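Curnness Opens Its Simulation Lab to Regional Manufacturers and Schools
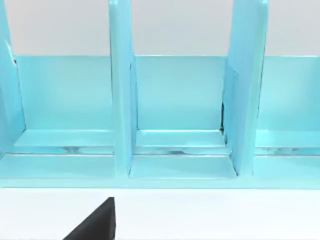 HELERNESS, 7 April 2021 – Curnness, a developer of software for training and testing robot arms, opened its simulation lab in Helerness to outside visitors for the first time this week. The open day drew 80 guests from manufacturing companies, technical schools and local government, who toured the site in small groups and attended demonstrations given by the engineering staff.

The main demonstration was devoted to Sukeo, the company's simulation platform, in which a robot's movements are planned and rehearsed on a computer before any equipment is set in motion. Visitors followed a series of rack-handling exercises on large screens and were invited to put questions to the engineers between runs. Each session lasted 45 minutes, including discussion.

"Our customers ask us how a robot will behave in a narrow space, next to a divider or a shelf edge," said Povilas Kuusk, managing director of Curnness. "We wanted them to see how that question is worked on day to day, at the engineers' own desks, and to tell us what they would test differently."

The rack exercises form part of a library of 245 simulated tasks that the company has been building since December. The library covers placing, sorting, stacking and retrieval, and is used by the Curnness team to compare different methods of controlling a gripper under the same conditions. Guests were shown how the starting position of an arm can be changed from one run to the next, and how the results are recorded for later review.

Students from the Grīnberga Technical School took part in a separate afternoon program. Working in eight teams, they adjusted the settings of a simulated arm and presented their findings to the engineering staff. Curnness will offer four summer placements to students of the school, with applications handled through its careers office.

"Many of our students had worked with simulation only in the classroom," said Deividas Baranauskienė, head of the automation program at the school. "It was useful for them to speak with people who do this for a living, and to hear which problems are still open."

Curnness intends to hold a second open day later in the year. Companies and schools wishing to attend may register their interest with the Helerness office. Group visits outside the open day can be arranged by appointment.

About Curnness
Curnness develops simulation and testing software for robotic handling. The company is based in Helerness and supplies the Sukeo platform to manufacturers, system integrators and educational institutions.

Media contact
Press Office, Curnness, Helerness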